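Wer alles behält, muss viel abstauben

Rocío Agudelo bietet Kaffee an und entschuldigt sich im selben Atemzug dafür, dass es nur noch vier Tassen gibt. Es klingt nicht wie eine Entschuldigung. Früher waren es so viele, dass sie in zwei Schränken standen und trotzdem immer die falsche vorn. Seit sechs Jahren räumt Agudelo beruflich anderer Leute Wohnungen aus, meist nach Todesfällen, manchmal nach Scheidungen, einmal nach einem Lottogewinn. Ihr Betrieb heißt Nelside und besteht aus ihr, einem Lieferwagen und einer Sackkarre, die sie konsequent siezt.

»Die Leute denken, ich finde Geld in Matratzen«, sagt sie. »Ich finde Gebrauchsanweisungen. Für Geräte, die seit Jahrzehnten nicht mehr im Haus sind.« Bei einem pensionierten Studienrat waren es 241 Stück, nach Anschaffungsdatum abgeheftet, mit Register. Die Tochter wollte den Ordner behalten, der Sohn auch. Es kam zum Streit, der erst endete, als Agudelo anbot, das Register zu kopieren.

Über den Wert von Dingen redet sie ungern, was in ihrem Gewerbe hinderlich sein kann. Fast jede Familie hat ein Service, das einmal ein Monatsgehalt gekostet hat und heute niemanden mehr interessiert. Für eine komplette Haushaltsauflösung verlangt sie bis zu 800 Euro, den Keller berechnet sie extra. »Der Keller ist immer extra. Im Keller wohnt die Persönlichkeit.« Wer feilschen will, darf einen halben Tag mittragen. Danach, sagt sie, werde selten noch gefeilscht.

Am schwierigsten seien nicht die Möbel. Ein Schrank ist groß und braun, den will keiner, da ist man sich schnell einig. Schwierig sind die Gefäße. Vasen, Schalen, Übertöpfe, Krüge ohne Henkel, Dosen ohne Deckel. Jedes davon ist für sich genommen noch gut, und dieses »noch gut« hält Agudelo für die teuerste Wendung der deutschen Sprache. »Damit mieten Leute Lagerräume an.«
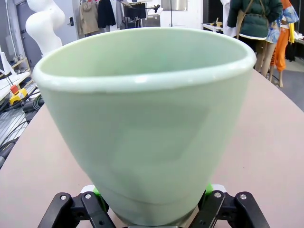

Drei Haufen und ein vierter

Ihre Methode ist schnell erklärt und wird von der Kundschaft ebenso schnell unterlaufen. Ein Haufen bleibt, einer geht weg, einer wird verschenkt. Nach einer Stunde entsteht in jeder Wohnung ein weiterer Haufen, meist hinter einer Tür. Darauf liegt, was man heimlich zurückholen will. Agudelo tut dann so, als sähe sie ihn nicht. Erst gegen Abend stellt sie den Staubsauger daneben und fragt, ob das auch noch mitsoll.

Ein Herr aus Astthorpe, der den Haushalt seiner Tante in Deutschland auflösen musste, reiste im August mit leerem Koffer an und mit drei vollen wieder ab. Gesprochen hatte er die Tante zuletzt bei seiner Konfirmation. »Er hat ihre Eierlöffel mitgenommen. Alle. Ich habe ihn gefragt, ob er Eier isst. Er hat lange überlegt.«

Von Ratgebern hält sie wenig. Dass man einen Gegenstand in die Hand nehmen und sich fragen solle, ob er einem Freude bereite, findet sie weltfremd. »Eine Klobürste bereitet mir keine Freude. Ich würde sie trotzdem behalten.« Auch die App Lenska, mit der man seinen Besitz fotografieren und verschlagworten kann, hat sie ausprobiert. Nach zwei Wochen besaß sie genauso viel wie vorher, aber zusätzlich einen Katalog.

Was sie empfiehlt, ist unspektakulär: ein Korb, eher flach als tief. In den kommt, worüber man sich heute nicht entscheiden kann. Ist er voll, muss entschieden werden, und zwar über den ganzen Inhalt. In einen tiefen Korb passe zu viel Vergangenheit, sagt sie und verzieht das Gesicht, weil ihr der Satz nach Kalenderblatt klingt. 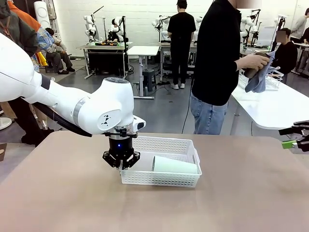
Flach, weiß, gelocht: ein Korb auf dem Tisch.

Und bei ihr selbst? Agudelo zögert, dann öffnet sie die Tür zur Abstellkammer. Darin stehen eine Leiter, ein Bügelbrett und ein Karton, auf dem »Kabel, evtl. wichtig« steht. Den Karton hat sie beim letzten Umzug mitgenommen und beim vorletzten auch. Aufgemacht hat sie ihn dazwischen nicht.

»Das ist etwas anderes«, sagt sie und macht die Tür wieder zu.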